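A morning at the Wiltau open day

Posted in Visits

The Wiltau sorting centre opens its doors to the public once a year, in January, and this time I put my name down early enough to get a place. There were 200 places for the whole day, in small groups. Mine was the half past nine group, led by Gwendolyn Kasprzak, who has worked on the site since it was a timber yard.

Getting there is simple if you have a car. If you don't, the 122 bus stops at the end of the access road and you walk up the left-hand side, where there is a pavement for most of the way. The sign says Wametti Transport, which is the firm next door. Keep going past it. Coffee and rolls were laid out in the canteen, and we were given orange vests and a short talk about keeping behind the yellow line.

The tour starts in the tipping hall. It is cold and it smells, though less than I expected. Lorries back in, tip, and leave again by the far door. From a raised walkway you look down on the heap, and a loader pushes it towards the first belt. We stayed there for ten minutes or so. It is too loud to ask questions, so Gwendolyn answered them afterwards in the corridor.

Next comes the drum, a long turning cylinder with holes in it which lets the small stuff fall through. Then the magnets, then the air jets. I won't go through all of it. The firm that supplied the belts is called Bisix and their name is on everything, including the bins in the toilets. One man in our group had worked for a competitor and had a lot to say about bearings.

After the main hall we went upstairs to the materials room, which for me was the best part. It is quiet and warm, and they look there at single items instead of tonnes. Archana Rana runs it. Her subject that morning was drinks bottles: what they are made of, how the colour matters, and why people should stop worrying so much about caps. Clear plastic fetches the best price. Coloured plastic goes into a separate stream and ends up as strapping or dark sheet. Caps are usually a different plastic from the bottle, and the two are separated in water after shredding, as one floats and the other sinks. So leave the cap on. She said this three times. 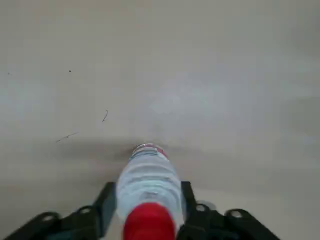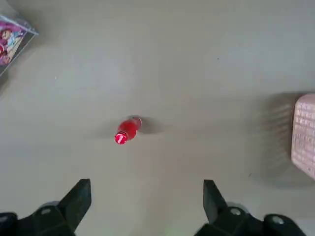 Bottles in the materials room, a clear one with a red cap and a small red one.

Somebody asked about labels. Archana said a narrow band is easy to deal with and a full sleeve is a nuisance, as the optical sorter reads the sleeve and may send the bottle the wrong way. She also asked us not to crush bottles completely flat. A flat bottle can travel with the paper. Squeezing some of the air out is fine.

There was a wall chart with results from the last sampling week. They had picked through 2751 items by hand, and 747 of them should never have been in the recycling at all. The worst offenders were nappies, garden hose and food still in its tray. I admit I have been guilty of the last one. A retired teacher behind me wanted to know how the sampling was done, and Archana showed her the tally sheets, which are still filled in with pencil.

We finished in the baling shed. The bales are bigger than I had pictured, and they are stacked outside under a roof until a buyer collects them. Aarne Hyvönen, who drives the forklift, let the children sit in the cab with the engine off. There was a queue for this and it held up the group behind us by a quarter of an hour.

Some practical notes for next year. Wear proper shoes, as two people in sandals were turned away at the tipping hall and had to wait in the canteen. The walkway has open mesh steps, which my neighbour did not like. There is a lift to the materials room but none to the walkway. Bags go in a locker, and you need a coin for it. The toilets are by the canteen only, so go before you start.

The tour took just under two hours. It is free, and there is a box by the exit for the Simiyu school water fund, which the staff have supported for several years. Booking opens in the autumn through the office, and the half past nine group is the one to ask for, as more lorries come in then than at any other time of the day.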